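# Déplacer un poulailler mobile sans stresser les pondeuses

Ce guide s'adresse aux éleveurs qui ont une cabane mobile tractée sur prairie, avec ou sans sol fixe. Je décris la méthode que nous suivons à la ferme Laltent, où nous gardons 195 pondeuses par cabane.

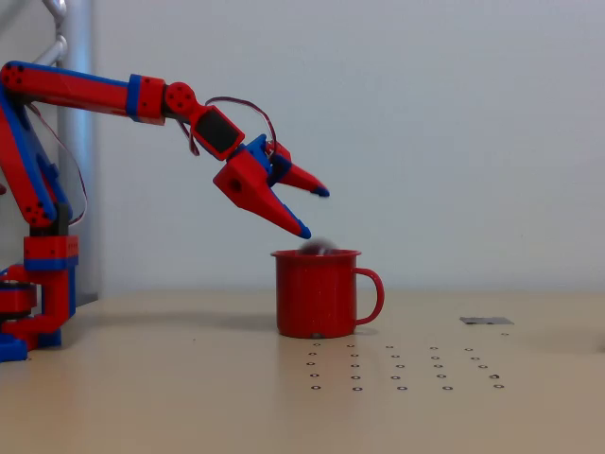 Le déplacement lui-même dure moins longtemps que la préparation. Si vous avez déjà déplacé une cabane un matin de pluie, avec la moitié des poules dessous, vous comprenez pourquoi je commence toujours la veille.

## Quand faut-il déplacer ?

Il n'existe pas une durée qui convient à tout le monde. Chez nous, en saison de pousse, la cabane reste 9 jours à la même place. En décembre nous la laissons plus longtemps, sur la parcelle la mieux drainée, et nous étalons des copeaux grossiers devant les trappes.

Regardez surtout le sol devant les sorties :

- l'herbe est couchée mais encore verte : vous pouvez attendre ;
- la terre apparaît par plaques : préparez le déplacement pour le lendemain ;
- le sol est nu et il y a des flaques : vous êtes déjà en retard, et cette bande demandera un sursemis.

Mon voisin Imad Shboul se règle sur les fientes plutôt que sur l'herbe. Quand la couche est visible depuis le chemin, il attelle. Sa méthode fonctionne bien sur ses terrains sableux, mais chez nous l'argile se dégrade avant.

## Le matériel

- un tracteur avec un attelage adapté au poids de la cabane, réservoirs remplis ;
- un cric ou une béquille en bon état ;
- des cales pour les roues ;
- un niveau à bulle long ;
- le filet électrique, avec quelques piquets de réserve ;
- une lampe frontale, de préférence à lumière rouge ;
- une brosse dure pour nettoyer les rails des trappes.

## La veille au soir

1. Marchez sur le nouvel emplacement. Cherchez les trous, les pierres et les branches. Une roue qui tombe dans un terrier peut tordre le châssis.
2. Montez le filet de la nouvelle parcelle en entier, mais ne le mettez pas encore sous tension.
3. Vérifiez la pression des pneus. Un pneu mou laisse une ornière que vous verrez encore au printemps.
4. Laissez descendre le niveau d'eau dans la citerne, sans la vider. Les poules doivent pouvoir boire pendant la nuit et tôt le matin.
5. Après le coucher, fermez les trappes à la main et contrôlez que toutes les poules sont rentrées. Passez la lampe sous le plancher et derrière les roues.

Ce dernier point est le plus important. Gesine, notre cabane la plus ancienne, a un essieu très bas, et il y a toujours une poule ou deux qui préfèrent dormir là. Nous les prenons doucement, les ailes tenues contre le corps, et nous les posons sur le perchoir.

## Le matin du déplacement

Nous commençons à six heures, avant l'ouverture habituelle des trappes. Les poules sont encore calmes et la plupart restent perchées.

1. **Laissez la lumière intérieure éteinte.** Si votre programmateur l'allume automatiquement, coupez-le la veille et n'oubliez pas de le remettre.
2. **Fermez les nids.** Ramassez d'abord les œufs qui restent sur le tapis.
3. **Relevez les rampes et les pare-vent.** Attachez-les avec une sangle. Le crochet d'origine ne suffit pas toujours.
4. **Ouvrez le filet** du côté de la sortie, après avoir débranché l'électrificateur.
5. **Attelez, puis retirez les cales.** Dans cet ordre, même sur un terrain plat.
6. **Avancez au pas.** Une deuxième personne marche à côté de la cabane, à un endroit où le conducteur la voit. Elle regarde les roues et elle peut faire arrêter à tout moment.
7. **Ne tournez pas sur place.** Prenez une courbe large, quitte à faire un détour.
8. **Mettez de niveau.** C'est nécessaire pour les lignes de pipettes : avec une pente, l'eau arrive mal au bout de la ligne et les poules du fond boivent moins.
9. **Remettez les cales, puis dételez.** Baissez les rampes, refermez le filet et mettez-le sous tension.

Attendez ensuite presque 2 heures avant d'ouvrir les trappes. Pendant ce temps les poules mangent, boivent et commencent à pondre dans les nids. Raghda Moussa, qui m'a appris ce travail, ouvrait seulement une trappe au début, celle qui est à l'opposé de l'ancienne place. J'ai gardé cette habitude.

## Le premier soir

Revenez à la tombée de la nuit. Certaines poules retournent à l'ancien emplacement, surtout si la distance est courte et que le filet a été traversé. Chez les jeunes lots, c'est fréquent pendant les premiers déplacements. Ramenez-les à la main et ne comptez pas sur la faim pour les faire rentrer.

## Quelques problèmes courants

**Les poules pondent dehors après le déplacement.** Les trappes ont été ouvertes trop tôt, ou bien les nids sont restés fermés. Cela m'est arrivé avec le lot Rumico : deux matins d'œufs dans l'herbe, le temps que je comprenne que le fond d'un nid était bloqué.

**La trappe ne ferme plus.** Contrôlez le niveau avant de démonter le moteur. Si le châssis travaille, le rail se déforme légèrement et la trappe coince. Brossez aussi la terre sèche dans les rails.

**Le filet ne donne plus de tension.** L'herbe haute touche souvent le fil du bas. Fauchez une bande étroite avant la pose.

## Noter les déplacements

Nous avons un cahier dans la cabine du tracteur, avec la parcelle, l'état du sol et la ponte du lendemain. Une légère baisse sur une journée est normale chez nous. Si elle continue, je cherche d'abord du côté de l'eau, ensuite du côté de la lumière.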